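Food Writing and Kitchen Practice
Handout 6: Soaking, salting and other things recipes say about dried beans

Read this before the October tasting. Bring your cooking log from the last handout and a pencil. The tasting sheets smear if you use ink near the sink.

Where we left off

Last time we compared four published recipes for white bean stew and found that they agreed on almost nothing except olive oil. One said to soak overnight. One said soaking ruins the flavor. One warned that salt in the water will keep the skins tough forever, and the fourth salted at every stage and promised creamy beans. All four sounded equally sure of themselves. Keep that in mind whenever a recipe uses the word "must."

Claim 1: You have to soak

You don't. An unsoaked bean will cook through if you give it enough time and water. Soaking shortens the cooking, and it may help the beans cook evenly, though the age of the beans makes a big difference too. A bag that has sat in the back of a cupboard for years can stay chalky whatever you do to it. Recipe writers rarely mention this, and they can't know what bag you bought.

The Melham recipe in your packet gives a cooking time to the minute. I would cross it out. Taste several beans from different parts of the pot and stop when all of them are soft.

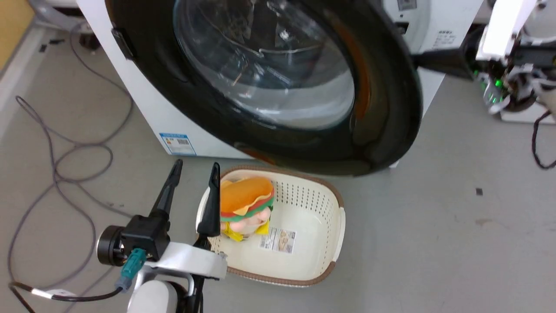

The same packet says to throw out the soaking water "to remove impurities." Which impurities? The writer doesn't say. Draining does take away some of the sugars that cause gas, but how much you'll notice is another matter, and people's reports on this are all over the place. With black beans you also pour off a good deal of color. Decide what you care about and drain or don't.

Claim 2: Salt makes beans tough

This one gets handed down in families, so go gently when you argue with it at dinner. Try it yourself. Soak one batch in plain water and one in salted water, 20 grams of salt to 2 liters, then drain both and cook them side by side. In our kitchen the salted batch has come out with softer skins and better flavor. Don't take my word for it either, because I already believed it before I ran the test, and that is a poor position to judge from.

Acid is a different story. Tomatoes, vinegar and lemon juice do slow the softening. Add them once the beans are tender. If a recipe has you put canned tomatoes in at the start, expect a long wait.

Claim 3: The broth needs something smoky

Many meatless bean recipes lean on smoked paprika or liquid smoke, as if the pot had to apologize for the missing ham. The Pritano version uses both, and all I could taste was the campfire. The Fleury version uses onion, bay leaf, a piece of celery and a lot of good oil, and it tastes like beans. You may prefer the first. Write down why, in words other than "rich" or "hearty." 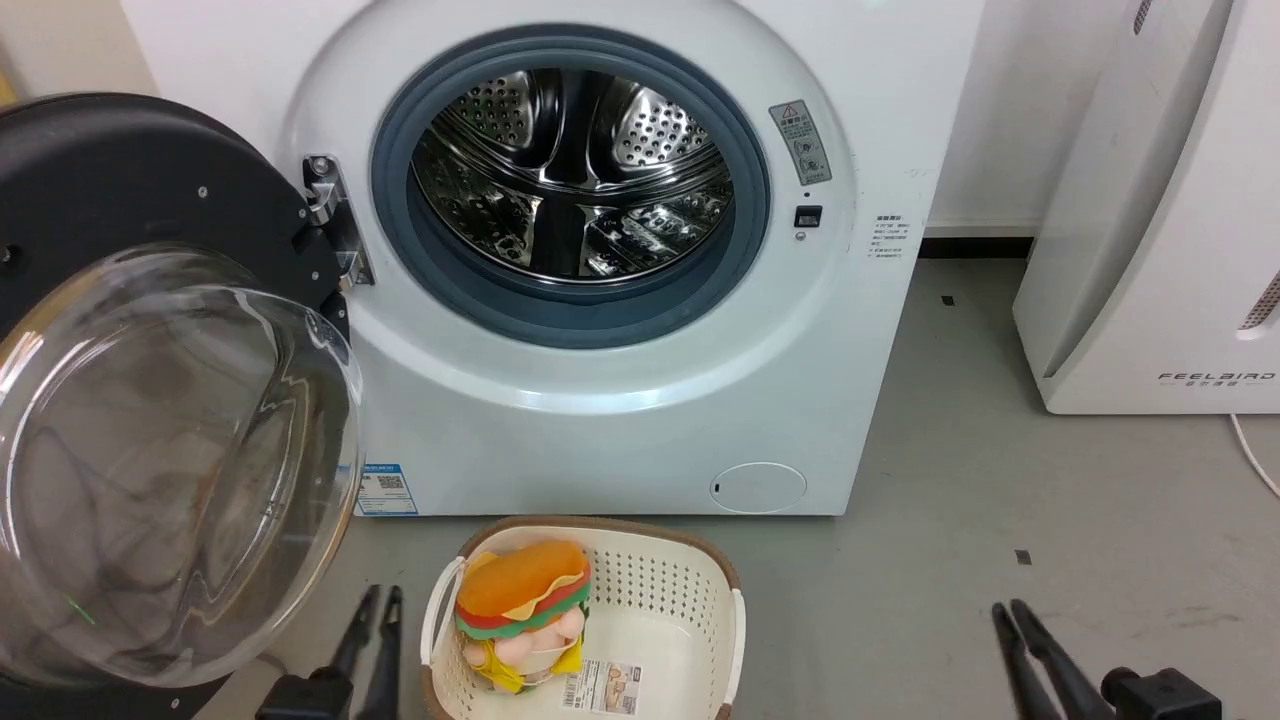
Front-loading washer with the door open and the steel drum showing.

A safety note, with no skepticism attached

Red kidney beans contain a natural toxin that boiling destroys and gentle heat may not. Soak them, drain them, cover with fresh water and boil hard before you lower the heat. Do this on the stove even if the rest of the cooking happens in a slow cooker. The Imero slow cooker recipe in your packet skips the boil. Please don't follow it as printed.

For your log

Cook one small pot of any dried bean except kidney. Note the variety, whether you soaked, when the salt went in, and the total time on the stove. Taste once while the beans are hot and again the next day after a night in the fridge.

Then pick one firm statement from any bean recipe and mark it "tested," "repeated from somewhere," or "can't tell." Most of the 28 statements we pulled from the packet landed in the last group. Be ready to defend your label.

Bring a covered cup of your beans, undressed, with the cooking liquid. Spoons and bread are provided.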